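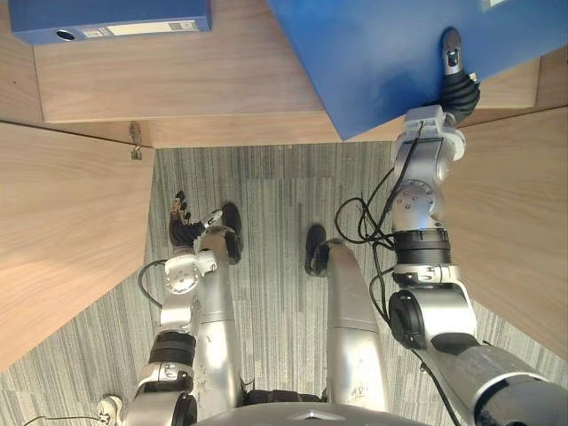
The box file has a poor reputation among people who write about office storage. It is rigid, it takes up the same volume when empty as when full, and it cannot be squeezed into a gap. All three objections are correct. I still think it is the right container for paper that has to be kept for a fixed term and is seldom opened, and I think most of the trouble blamed on it is caused by the cupboard.

My figures come from Inditden, where I ran the records for 9 years. We held 184 files of job papers in low wooden cupboards. The scanning contractor, Usmani, gave us a total of 3572 documents, or a little over 19 per file. The average hides a bad distribution. Some files held a single drawing and a delivery note. Others had been filled until the lid stood proud of the case, and these were the ones that jammed.

A shelf should be set to the height of the container plus a hand's clearance. Many cupboards are sold with one shelf fixed at mid-height, and the user is left with two compartments that suit nothing in particular. Files then go in flat, get stacked, and the bottom one becomes unreachable without moving the rest. Upright storage cures this. The spine label faces out, each file comes away alone, and an empty slot is evidence that something is out on loan. With flat storage a missing file leaves no trace at all - the pile is merely shorter.

The cupboard top is the second problem. Any flat surface at a convenient height will collect files on their way in or out. I used to forbid it. Later I allowed it until four o'clock on Friday, at which point everything on top had to be inside or signed for, and the rule was kept far better than the ban had been.
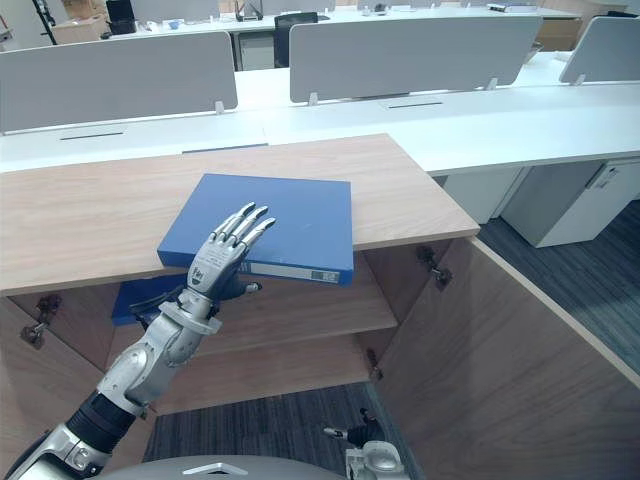

Rostyslav Savchuk objects that a weekly deadline only moves the disorder to Thursday, and that the files left on top are generally the ones in use, so that returning them creates work on Monday morning. He would give the top to live files permanently and keep the inside for closed ones.

I accept the second half of this. Live and closed files should be separated, and at Inditden they were not. But a permanent place for live files needs an upper limit, and a bare top does not supply one. A short rack with 4 slots does. When the rack is full, one file has to go back before another comes out. Without the rack, his scheme turns into a stack by August.

Labels deserve more attention than they get. Ours followed the Pastness scheme, with the job name, the year of closure and a printed code. The code was useful at the desk and useless at the cupboard, where people read with their eyes and in poor light. I would now print the year of closure at twice the size of everything else. It is the one item that decides whether a file stays or is destroyed. 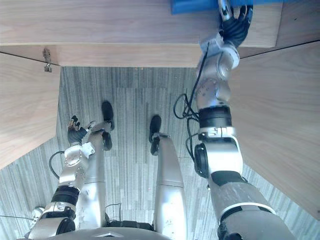 The lowest shelf is where closed files should go, oldest at the left. It is an awkward place to work. The doors need room to swing through their full arc, and a person reaching into the bottom compartment has to crouch inside that same arc. Where cupboards are set in a corner this should be measured before they are fixed. We lost around a metre of usable storage at our Skusel office to a door that met its neighbour at half travel, and the files behind it were duly forgotten for two retention periods.

None of this requires new furniture. Take the doors to their stops, move the shelf if the side panels are drilled for it, and stand the files on end. If they will not stand, the shelf is too low or the files are too full, and a ruler will settle which.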